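4. The room and the basket

4.1 Why a plain room

Most of what has been written about fruit in the home is about eating it. We are far more taken with the hours before that, when a piece of fruit simply lives somewhere: in a bowl, on a windowsill, on the corner of a table next to the post. The diaries described in Section 3 gave us 2396 entries on exactly this, from 228 households, and they were a joy to read. They were also very hard to compare. One person's basket sat under a shelf of cookery books, another's shared its space with a radio and a tray of seedlings, and nearly everyone had opinions about the light.

For the follow-up we therefore wanted surroundings with as little to say for themselves as possible. The Tarnholm room suited us well. Godfrey Mrema, who had first suggested a quiet setting after reading the August diaries, wanted every large surface to stay within a small range of whites and greys, so that the colour would come from the fruit and from whatever the fruit was kept in. That held when looking up as well as down: the ceiling over the working area is made of long, flat, pale grey panels with thin dark seams between them, and the white below it is only a little warmer in tone (Figure 4).

Figure 4. Ceiling panels at Tarnholm, with the off-white surface beneath.

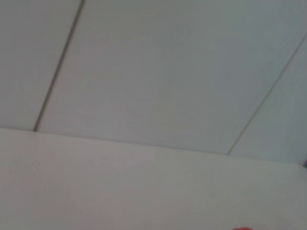
A setting this quiet has a cost, and Kumudini Wickramasinghe was right to press us on it. A kitchen tells you where things go. There is a side nearer the door, a side nearer the kettle, a patch of worktop that catches crumbs and another that never does. Diary keepers leaned on these cues all the time, often without naming them, and several described a "fruit end" of the table as though every table came with one. Take the cues away and you are asking a different question: what does a basket do to the space near it when it is the main thing there to go by?

We think that question is well worth asking, and the answers so far are lovely. In the diaries, a basket seemed to have a kind of reach. Fruit within easy distance of it was written about as belonging to it, even when it was lying outside. "The bananas are with the basket" was one entry that all of us kept coming back to. Fruit further away was "left out" or "on the side", and a good many writers felt a small tug to do something about it.

4.2 Choice of container and fruit

Bláthnaid Phelan drew up the shortlist of containers, which ran to 8 before we settled on one. Glass bowls were set aside early, as they let the colour of the fruit through and made it difficult to speak of inside and outside as separate places. Deep bowls hid small fruit altogether. We wanted something shallow and open, so that its inside could be seen from a low angle, and we wanted a shape with a clear direction to it. The orange-brown woven basket met both wishes. It is oval, and placing its long axis on a diagonal gives it two ends and two sides, each of which can be thought of as facing a different part of the table.

The banana was the easy choice. It turned up in the diaries more than any other fruit, and people had so much to say about it! It is a fruit with its own manners – kept apart from apples in some homes, hung from a hook in others, laid across the top of everything else in a great many. Its yellow stands well clear of both the basket and the pale tabletop, which helps when the two are some way apart, as in the layout with the basket at the left and the banana at the right (Figure 5).

Figure 5. Woven basket and banana on the grey-white tabletop. 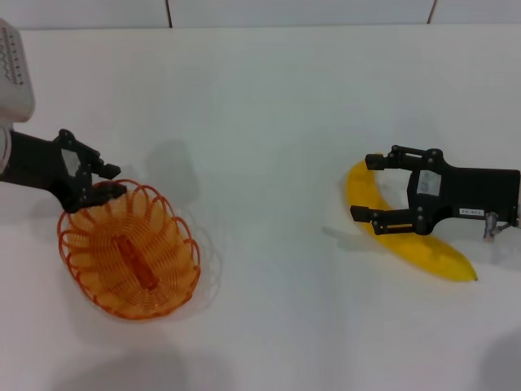
Distance matters a great deal in all of this, and so does what lies between. In a crowded kitchen the gap from fruit to basket is rarely a clear one, and our diary keepers would describe a banana as near the basket if only a mug stood in the way, but as far from it if the mug were swapped for a loaf. Berhanu Wolde calls this the problem of the busy middle. With a clear middle, nearness can be talked about on its own, and the words people choose become much easier to set side by side.

We coded those words in two passes. Cristian Henao and Phelan first read 90 entries together and agreed on a short set of terms for fruit in the container, fruit with the container and fruit apart from it. The second of these gave the most trouble and the most pleasure. A banana leaning on the rim was counted as "with" when the writer spoke of the two as one arrangement, and as "apart" when the writer spoke of putting the fruit away later. Entries that did both were kept in a group of their own, which we return to in Section 5.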